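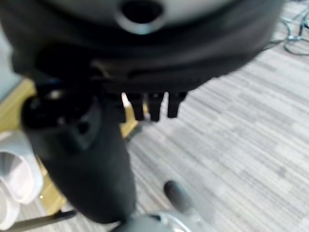
Dark housing with three small black prongs on the underside

Tomik Soap Credits

Cast and storyline records for Findosen, the daytime serial made by Macaraeg. Each row is one character in one episode. Version 2 covers 1,401 episodes.

Source

Records were typed in from the closing credits and checked against the printed episode guides. Where the two disagree, the credits win — the guides often kept the old name after a role was recast. 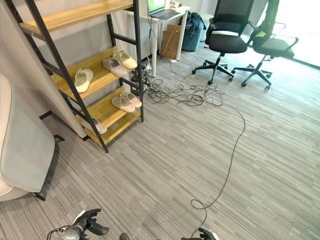

Fields

episode: number as broadcast, so specials have none
character: name used in the credits
performer: stage name at the time
status: regular, recurring or guest
storyline: short label, lower case

Married names are not merged. A character who weds and divorces will show up under both names, and the file aliases.csv links them.
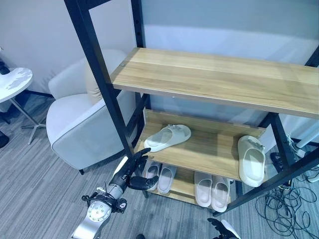
Known gaps

Extras and babies were not credited in the first 1,000 episodes, so most christening and hospital storylines look emptier than they were. Recaps shown in January are left out.

Licence

Free to use and share for any non-commercial purpose. Please credit Bemine, who keep the files. Corrections are welcome — send the episode number and the line as it should read.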